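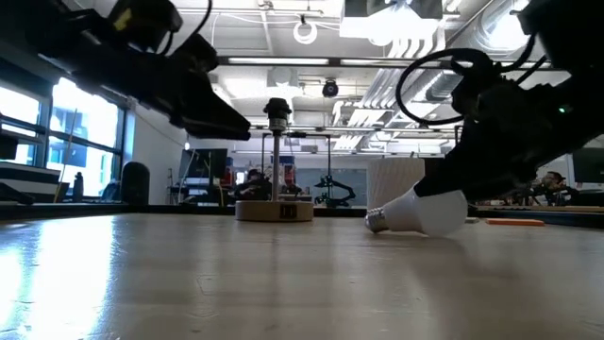
Trorton Lamp Library: second progress report
Prepared by Ronja Strömberg for the Ellby Community Fund
June 12, 2022

When we applied for this grant we promised to get secondhand table lamps out of closets and into the homes of people moving into their first apartment in Trorton. We can now report that Trorton has a great many closets.

Donations

The spring drive brought in 200 table lamps, which was more than the shelves were built for. Most came in working order. Fewer came with a bulb, and fewer still with the bulb that fit. People seem to keep the good bulb and donate the lamp, and having gone through my own house afterward I am in no position to complain.

The styles are what you would expect. Plain stem lamps on a round wooden base are the easiest to place. They fit on any nightstand, they pack flat once the shade is off, and people do not mind if two of them fail to match. The ceramic rooster lamp mentioned in our first report is still available.

Checking and fitting

Every lamp gets the same treatment before it goes out. The shade comes off, the old bulb comes out, and the cord is checked along its full length. The socket is looked over with the lamp unplugged, the stem is tightened into the base, and the whole thing gets wiped down. Then a new LED bulb goes in, the lamp is switched on for a while, and the bulb comes out again for packing.

That last step is a change. We used to pack lamps with the bulb screwed in, on the theory that it would save the new owner some trouble. It saved them the trouble of having a bulb. They now travel wrapped separately, with a card explaining which way to turn them. We went back and forth on whether the card was insulting and then had 3 phone calls that settled the matter.

Spending

The bulk order of LED bulbs from Flikero cost $616, including delivery, and came in under the amount we budgeted for bulbs. The difference went toward replacement cords and a better lamp for the workbench, whose old one had been too dim to fix lamps by. We have kept the receipts and will attach them to the final report.

Krajčí Hardware has let us have shade rings and small fittings at cost. They have also let us have a box of sockets in a thread size no lamp here has ever used — we are grateful for the thought.

What has gone slowly

Shades remain our weak spot. Bases survive decades in a basement and shades do not, so we have a steady line of perfectly sound lamps waiting for something to wear. Plain white shades go first. We would like to move a little of the printing money to buy more of them, and ask for your approval to do so.

The pickup schedule also needs work. Two move-in weekends landed on top of each other in the spring, and one household went home with a lamp and the shade belonging to a much larger lamp. They have declined to exchange it.

Next steps

By the end of August we expect to clear the lamps now waiting for shades and to have the checking steps written up on a single sheet for new helpers. The rooster will be offered at the next pickup with a bulb included.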